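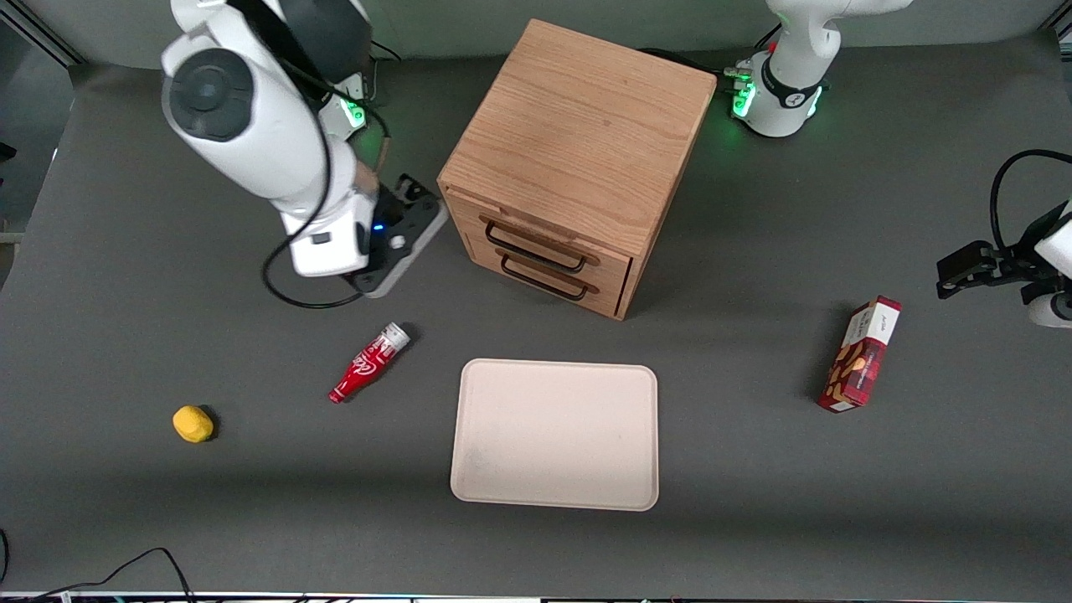

August 30, 2021. Entry by R. Flores, Flosberg workshop. Separation coverage, Postma and Tan: the draft timeline was checked against the joint statement of February.

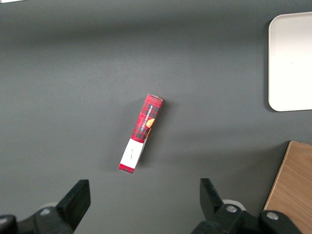
Two cuttings give differing accounts of custody and have been set aside. Tekle Alemayehu is to confirm the filing date with Anuvia before the text is released.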